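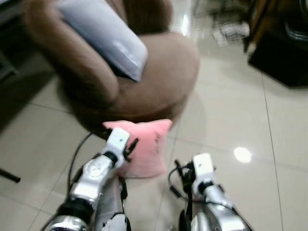
## Hardware corner: the Lisar two-arm kit

Lisar has started renting its two-arm home kit by the month, and we have had one on trial since early December. Several readers wrote in after the last issue asking whether it can be used outside a lab, in a normal room with normal furniture. Most of our testing was done on a tile floor, next to an armchair, with cushions. Cushions are a fair place to start. They are light, they don't break, and no two of them squeeze the same way.

**What you get.** The kit ships in 2 crates: the arms and their grippers in one, the base, controller and cables in the other. The arms come already calibrated as a pair. The head camera sits above them and looks down between the grippers, so the operator sees the object and both sets of fingers in one view. A wrist sensor set is sold separately and we did not have it.

**Setup.** Steinar Lund did ours alone on a Saturday and was driving the arms before lunch. The printed guide is clear up to the network step, where it refers to a menu that has moved in the current software. Look under Devices instead of Settings. Set the arm height before you tighten the base bolts. The guide has these in the wrong order, and Lisar says a corrected sheet is coming.

**Picking up soft things.** Our standard test is a cushion on the floor in front of a chair. The operator brings one gripper to each side, closes in, lifts, and sets the cushion on the seat. We ran 162 lifts with five different operators. Small cushions with a plush cover went best. A long bolster was harder, as the fingers are slim and a smooth cover slides between them unless both arms close at the same speed. There is a "paired close" option that does this for you. It is off by default and should be on.

**The cables.** Each arm has a thin black cable that hangs outside the joints in a loose curve. It keeps the arms easy to service, but in a furnished room the slack finds chair legs. We had two snags in the first week. Clips fixed the problem for us, and Nokholm sells a pack that fits. Leave enough slack for the wrist to turn all the way around. We didn't, the first time.

**Floors and light.** Glossy tile gave us some trouble with the camera. Bright reflections from ceiling lights made the automatic exposure hunt, and when the head moved quickly the far part of the view went soft. Locking the exposure helped with the first problem. Moving the head more slowly helped with the second. On carpet, neither came up.

**Running time.** We got a full morning of driving from one charge, with the usual stops to talk and reset. The charger is slow. Plan on leaving it overnight.

**Compared with what else is out there.** The Fukuda arms we looked at in the spring are stiffer and more exact, and they are the better choice for bench work with hard parts. They are also heavier and need a fixed mount. The Premurus rental is cheaper but comes with a single arm, so anything wider than the gripper has to be dragged or pinched by a corner. For household objects we would take the Lisar kit over either one.

**Support.** We sent three questions. Two were answered the same day. The third, about exporting the recorded arm positions, took a week and ended with a patch that worked.

**Renting it.** The minimum term is 2 months, and the deposit is returned when the crates come back. Lisar has 20 kits in the rental pool and most are booked through the winter, so ask about dates before you plan around it. Spare fingers are included. Shipping back is not.

We are keeping ours for another term and will move on to towels and bedding. If you have a soft object you would like us to try, write to Steinar at the usual address.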